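Goklow Support Center > Cell tickets > Orisden site
Ticket: Gripper reports "closed, part present" with no part in it
Status: Monitoring
Priority: High (cell stopped on operator side)
Equipment: Strachan two-finger gripper on Bultwood arm, wrist camera fitted
Category: Grip detection / false positive

Reported problem

The cell picks from the infeed tray and places into the fixture. On the second shift it began running the place move with nothing in the fingers. The gripper returned "part present" on every close, so the program carried on and the fixture clamp came down empty. The clamp interlock then tripped and the arm held position over the fixture.

The operator cleared the interlock and restarted twice. Same result both times. The operator then reached in to look at the fingers while the arm was held but still powered. No injury. This has been logged separately as a safety matter and the site has been told to drop the cell to safe stop before anyone goes inside the guard. Hold is not a safe state on this cell.

Initial checks

Air and power supplies normal. Connector at the wrist reseated, no change. Tool load in the controller matches the data sheet. Program compared with the stored copy: no edits to the pick or place routines.

Finger position was read back on ten empty closes. The fingers stopped short of the full-closed value each time, and the stop point drifted slightly from one close to the next. The part-present window in the program is wide, so all of the readings landed inside it.

Force limit at the time of the fault was 300 in controller units. Raising it to the maximum moved the stop point inward but did not bring it to full closed. Limit put back to 300 afterward.

First theory (wrong)

We suspected the zero offset had been lost at the last controller restart. Offset was re-taught with the gripper off the arm. It read correctly on the bench for the whole test, then went wrong again within an hour of being refitted. Offset ruled out. Time was lost on this and the bench test should have been done with the cable dress attached.

Second theory

With the cable dress attached, the fault could be produced by hand. At certain wrist angles the cable loop sat against the moving link on one side and took up part of the closing travel. The clip that should hold the loop away from the link had been refitted one slot too far forward during the August service. Moving the clip back removed most of the error.

A smaller error remained. It was traced to drag at the finger pivot, which showed up as a slow last stretch of travel on the position log.

Wrist camera

The site asked if the wrist camera could be used as a second check for an empty grip. In its present position it can't. The finger is too near the lens and out of focus, and glare on the glossy surface would upset a simple brightness threshold. 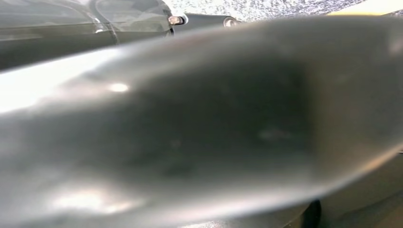 Page last changed: 24th July

The near finger takes up most of the view. Strong light comes in from the left and washes out the surface on that side, and there is a faint smudge or scuff mark in the darker part toward the right. Very little of the background can be seen past the finger. The camera bracket would have to move back and the lamp be turned before this view is any use for checking parts.

Corrective action

1. Clip returned to the correct slot and marked with paint pen.
2. Pivot cleaned and greased. Service interval for the pivot changed from 2,000 cycles to 1,000.
3. Part-present window narrowed on both sides.
4. Empty-close test added at program start. If the fingers do not reach full closed, the cell stops with a message – it no longer goes on to the pick.
5. Safe stop instruction posted at the guard door.

Verification

The cell has run nearly 2,000 cycles since the clip was moved, with no false part-present signals. The empty-close test was checked by placing a shim between the fingers before start; the cell stopped as intended.

Open items

Camera bracket drawing requested from Bultwood. Strachan asked to confirm which grease is allowed at the pivot. Ticket stays in Monitoring until both replies are attached.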